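The Grey Bin

The bin came with the flat. Rūta Lill found it on the kitchen table the day she moved in, a great grey open thing the size of a small bath, and assumed somebody would be back for it. By the end of January she had stopped assuming and started putting things in it.

First it was post for the previous tenant, a person called Picard who owed money to a number of catalogues. Then it was the post's natural companions: keys that fitted no door, a torch, the instructions for an oven she didn't have. After that she lost track. The bin was deep and its sides sloped, so that whatever you dropped in slid to the middle and joined the others.

"You could eat at that table," said her mother, on the telephone, "if you moved it."

"Moved it where?"

Her mother, who had seen the flat, had no answer to that.

On Sat 4 February Rūta got up early, put on the jumper she kept for painting, and emptied the bin on to the bed. It took most of the morning. Picard's letters went in one pile and the things with plugs in another, and there was a third pile for objects she held up to the window, turned over twice and put down again. She found 11 batteries and one glove. She found the lid of a casserole she had accused her brother of stealing, and spent a while composing an apology before deciding that he had probably stolen something else. 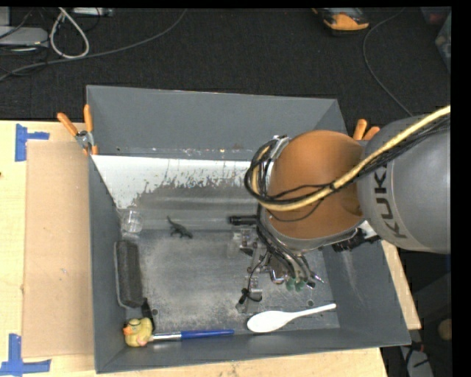 Up close, the bin was in a worse state than she'd thought. The floor of it was all scratches and dusty patches, as if generations of people had dragged their belongings across it looking for a stamp. She wiped it with a damp cloth, then with washing-up liquid, then with a pink paste from Hutico that promised to restore any surface to its former self. The dust went. The scratches stayed where they were, and she supposed that this was its former self.

She rang the landlord.

"What bin?" he said.

"The grey one. On the table."

There was a long pause, in which she could hear a television.

"Is there a table?" he said.

So it was hers. She measured the cupboard, which was too narrow, and the gap behind the door, which was narrower still. She went and stood in the hall and looked at that. At four o'clock it began to rain, and she remembered that she wanted to sleep in the bed at some point.

The letters went in first, then the things with plugs, then the third pile. She kept out the casserole lid and hung it on a nail, where her brother would see it or not. The glove she put on top.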